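ok thread on the demo collecting since a few of you asked what I do all day at Plullden

short version – I drive a robot arm by hand and record it so a model can learn from it. over and over. thats the job

current task set is called Lilska. simple stuff. pick up thing, put thing in bowl, take thing out of bowl, put it somewhere else. sounds like nothing. try doing it with two fingers and no sense of touch

we're at 742 good demos as of this morning. "good" meaning I watched it back and didn't wince

6 objects in the set, 14 start layouts. I shuffle which one comes next bc if you do them in order you get lazy and your hands start doing the same path every time. the model picks that up fast

learned this the hard way in January. whole batch where I always came in from the left. trained on it, arm came in from the left no matter where the thing was. lovely. tossed the lot

other thing, pauses. if I stop to think mid reach the recording has me stopping to think. then the policy just hangs there over the table like it forgot why it came in the room

so now the rule is decide first, then hit record, then move. if I hesitate more than a beat I scrap it and go again

Ha (our labeling tool, yes thats the name, no I didnt pick it) lets you mark a demo as good, bad or recovery. recovery is the fun one

recovery = I mess up on purpose. bump the block, miss the grip, then fix it. we want a decent pile of those bc the real thing WILL miss and it needs to know what comes next

bowl ones are the slowest. fingers are chunky and the rim is right there. come in too steep and you clip it, too flat and you cant get around the block
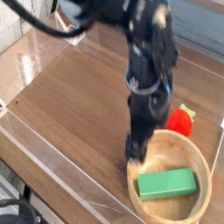

green block is fine once you're lined up, flat sides, nice to grab. the strawberry is my enemy. round AND soft, it rolls off if you look at it wrong

best trick so far – open the fingers before you get to the bowl, not over it. saves a second and the path looks way cleaner on playback

next up is Okamness, same objects but with a spoken instruction for each demo. so now I have to talk too. "put the strawbery in the bowl" x forever

5 more layouts to get through before I can go eat. someone asked if it gets boring, yes, but theres a rhythm to it around 3pm that I kinda like

will post the first rollouts when they stop being embarrassing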